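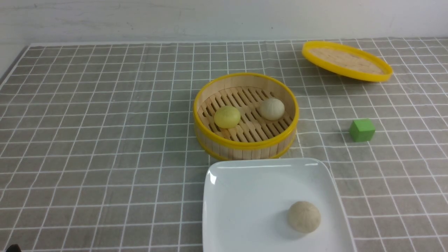

Two buns in a bamboo steamer. Steamed and baked goods make up a large share of home kitchen sales in Gresstead.

The Gresstead town council voted Wednesday to let residents sell more kinds of homemade food without renting space in a commercial kitchen, ending a dispute that had been on its agenda since the winter.

Under the new ordinance, a person with a home kitchen permit may sell steamed buns, filled pastries, dumplings and cooked noodles, provided the food is made the same day and sold directly to the customer. The old rules limited home sellers to dry baked goods, jams and candy. Anything with a meat, egg or dairy filling had to come from a licensed kitchen.

The change takes effect in June. Permits will cost $8 a month and will be issued by the town clerk's office, which already handles yard sale and street vendor permits. Sellers who hold a baked goods permit now can switch to the new one at no charge until it runs out.

Council members approved the measure after close to two hours of public comment, most of it in favor. Several speakers said the old rules pushed people into selling through private message groups, where the town had no record of who was cooking or how. Others said the rent on a shared kitchen wiped out whatever they made on a weekend.

The only commercial kitchen in town that rents by the shift is in the Clitwood building on the east side. The next closest is a 40-minute drive.

Owners of two restaurants spoke against the ordinance. One said her business pays for inspections, grease removal and insurance that a home seller does not have to carry. The other asked the council to set a lower limit on how much a home kitchen can sell in a year. The draft had no limit at all. The version that passed caps sales at 1000 items a month for each permit, with a box of dumplings counted as one item. 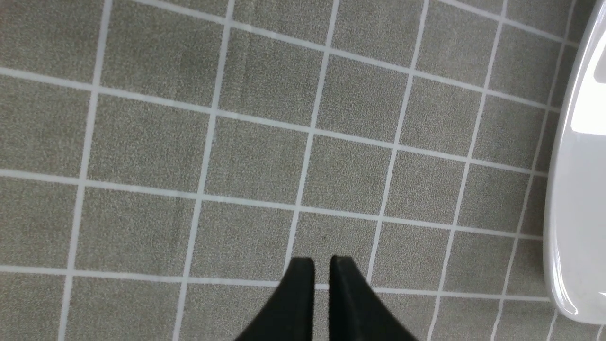
Home sellers will have to pass an online food safety course and post their permit number wherever they advertise. Labels must list ingredients, common allergens and the time the food was made. Hot food has to be kept at 135 degrees or above until it is handed over, and food that has been cooled has to stay at 41 degrees or below.

Inspections were the main sticking point in earlier drafts. The first version would have required a visit to every kitchen before a permit was issued, a plan the county health office said it could not staff. The final version calls for one visit within the first 3 months, along with a visit any time a complaint is filed. A seller who turns an inspector away loses the permit.

Pets are allowed in the home but must be kept out of the kitchen while food is being made. Sellers on private wells will need a water test each year.

The ordinance also opens the Bošković Street lot to home sellers on market days. Until now the lot was limited to farm stands and licensed food trucks. The parks department will mark off spaces along the north fence, and each will come with a table but no power hookup. Sellers who need electricity can bring a battery pack -- gas generators will not be allowed.

A request to permit sales through delivery apps was turned down. Puvinora, a regional delivery service, had asked to be included and sent the council a letter saying it would check permit numbers before listing any seller. Members said they wanted to see how direct sales went first and could take up the question again next year.

The council set aside $3215 for printing permits, translating the application and putting up signs at the lot. The application will be offered in English, Spanish, Vietnamese and Chinese.

Forms will be available at the clerk's counter and on the town website before the ordinance takes effect. The clerk's office plans to hold an evening question session for new applicants at the library, starting at 6:30 p.m. The date has not been set.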